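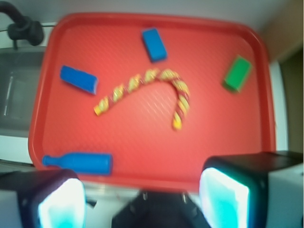

Figure 3. Red serving tray with a textured floor, holding blocks and a twisted rope toy.

3.2 Surface pattern and ease of cleaning

Trays with a patterned floor are common in canteens and day nurseries because the raised lines keep cups from sliding. The same lines hold residue. We compared smooth and patterned trays after a fixed rinse, using a starch film as the test soil. The set comprised 286 trays collected from canteens and nurseries in Boston, of which 215 had a patterned floor. Trays with visible cracks were left out before testing.

Each tray received the same amount of film, spread with a rubber blade, and stood for some 200 minutes before rinsing. Residue was stained with iodine and scored on a grid laid over the floor of the tray. The rim was scored separately. A total of 1377 grid readings entered the analysis; readings where the stain had run were dropped.

Patterned floors kept more residue than smooth ones under the short rinse. The gap narrowed when the water was warmer and was no longer clear under the long rinse. Most of the remaining film lay where the floor meets the rim, and this held for both floor types. Pattern depth explained more of the spread than pattern shape did. A diamond pattern, as on the tray in Figure 3, was scored in the same way as straight ribs.

Scores by the two raters agreed closely for the floor and less well for the rim, where the curve made the grid hard to seat. 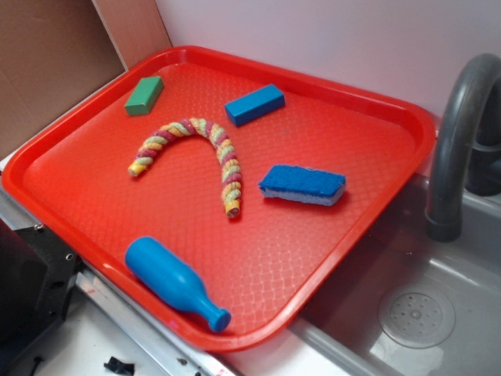
3.3 Effect of detergent

Two detergents, Hudec and Remus, were tested on a subset of the patterned trays. Both lowered the floor scores relative to plain water. Rim scores changed little with either product.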